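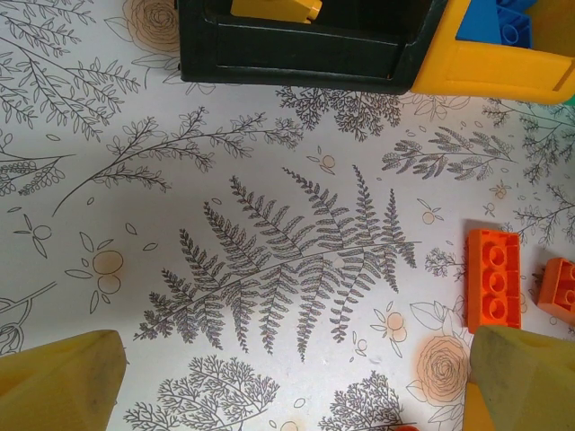
Fig. 6. Wrist camera view with the fingers open and a brick between the work area and the right finger's side.

6. Comparing finger sets with the wrist camera

Use this section when you have fitted a second finger set to the Braso gripper and want to know which one suits your parts. Allow 40 minutes for each set.

Before you start

Complete the camera set-up in section 4. Both fingertips must show in the lower corners of the view, as in Fig. 6. A patterned cloth or printed sheet may be left on the table, but pull it flat.

CAUTION: Press Hold on the Clesov controller before you put your hands near the fingers.

6.1 Running the test

1. Fit the first finger set and tighten both screws by hand, then with the key supplied.
2. Open the gripper fully. Check that neither fingertip covers the middle of the view.
3. Place one toy brick on the table, studs up, clear of any container.
4. Select Test > Pick and set the count to 20.
5. Set the closing force to Low. Do not change it between sets.
6. Press Run. After each pick, move the brick to a new spot and turn it a little.
7. Write down each miss, slip or tilt on the record sheet.
8. Press Hold, change the fingers and repeat from step 2.

Note: Wedge-shaped fingers cast a shadow on the table on their own side. If the camera loses a brick there, move the lamp – do not raise the exposure.

Note: Bricks lying close together should be tested separately, after the single-brick run.

6.2 Reading the results

A difference of 2 picks or fewer is too small to choose by. Run both sets again with the count at 200. If one set slips mostly on tilted bricks, check the fingertips for wear before you reject it.

Save the log under the name of the finger set. Go to section 7 to store the settings.

Section revised 7 November 2020, N. Pal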